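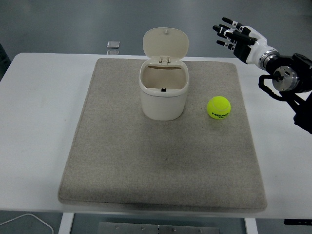
How often should I be feeding a sourdough starter that lives in the fridge?

Once a week is plenty for most people, and every two weeks won't kill it if the starter was healthy going in.

Sourdough and Slow Breads > Starters

drulska_rye
Posted 12 June 2023

Hello all, I've been reading along since January and finally have something to ask, so please bear with me because I do tend to go on. My starter is called Willow. She came from my aunt, who kept hers on the counter and fed it every single morning before her coffee, and I did the same for months because I was too scared to do anything else. Now I've gone back to work full time and I bake on my day off and that's it. I put Willow in the fridge and I've been feeding her once a week, same flour, same little jar. The bread is fine! It's a touch more sour than it used to be, and my husband likes it better that way, but the rise is slower and I had one loaf come out rather flat.

So I suppose what I'm asking is whether the question and answer at the top of this section still holds, or whether I'm slowly starving the poor thing.

miloslav_v
Welcome! You are not starving her. I keep mine in the fridge at the back of the bottom shelf, feed once a week if I remember, and I have forgotten for a whole month more than once. There was gray liquid on top, I poured it off, gave two feedings on the counter and it was back to itself by the next evening.

The slow rise sounds to me like you are baking with it straight from the fridge. Is that so? A cold starter needs a wake-up before it does any real work. Take it out the night before, feed it, and feed again in the morning if you have the patience.

perrine_r
I'm going to disagree a little with Miloslav, with love, as he knows :) I don't think once a week is the same for everybody. It depends so much on what you feed it. A whole rye starter goes through its food faster than a white one, and if your fridge runs on the warm side (ours did for years, we only found out when the milk kept turning) then a week can be a long stretch. I feed mine twice a week and I've never had a flat loaf that I could blame on the starter. I've had plenty I could blame on myself.

drulska_rye, what flour are you using? And what amounts?

drulska_rye
Oh, thank you both, what a kind place this is. I do use her straight from the fridge, yes. I didn't know I wasn't supposed to! My aunt never had to think about it with hers being on the counter.

Flour is half white and half rye. I keep a spoonful of the old starter, not very carefully measured, and add 102 grams of flour and the same of water. Please don't laugh at the 102 – it's what my aunt wrote on the card and I've never dared round it down.

miloslav_v
I would never laugh at an aunt's card. Leave it at 102.

toruns_oven
My grandmother's rye recipe calls for "a coffee cup, the blue one" so you're well ahead of me.

On the main question, I think Perrine has a point about rye but twice a week is a lot of flour for someone who bakes once. That's how I ended up with jars of discard on every shelf and a family that begged me to stop making pancakes. If the loaf is the goal, I'd feed right after you bake, put her away after an hour or so at room temperature, and leave her alone until the night before the next bake. One good feeding before bed, one in the morning, then mix your dough when she's domed and bubbly.

perrine_r
See, I don't think of it as wasted flour. I keep a much smaller jar than most people here, so twice a week hardly makes a dent in the bag. If you keep a big jar I agree it adds up fast.

And I don't like putting it away after only an hour, at least in winter. My kitchen is cold and it has barely started by then. I wait until I can see it moving.

toruns_oven
Fair enough about winter. My kitchen is tiny and the oven is nearly always on, so an hour does a lot in here.

gilles_m
Has anyone tried drying some as a backup? I smeared a thin layer of mine on baking paper, let it dry for a couple of days, crumbled it and put it in an envelope in the cupboard. I've brought it back once, after a house guest very helpfully washed my jar. It took most of a week and a good deal of patience, but it was my same old starter, or near enough that I couldn't tell. With one that came from family I'd want that envelope.

drulska_rye
Gilles, I went cold reading that about the jar! I'm going to dry some this week.

Quick report as well. I did what Miloslav and Torunn said, one feeding before bed and one in the morning, and I waited until she had doubled. The loaf came up so high it touched the rack above – I had to peel it off. Less sour than the last few, so my husband is a bit disappointed, but I'm over the moon. Perrine, I'm going to try a smaller jar too, and I'll see how she does on twice a week once the weather cools.

perrine_r
Lovely news! For your husband, let the shaped dough sit in the fridge overnight before baking. You'll get some of the sour back without slowing the starter down.

miloslav_v
Or bake two loaves and let him have the sour one.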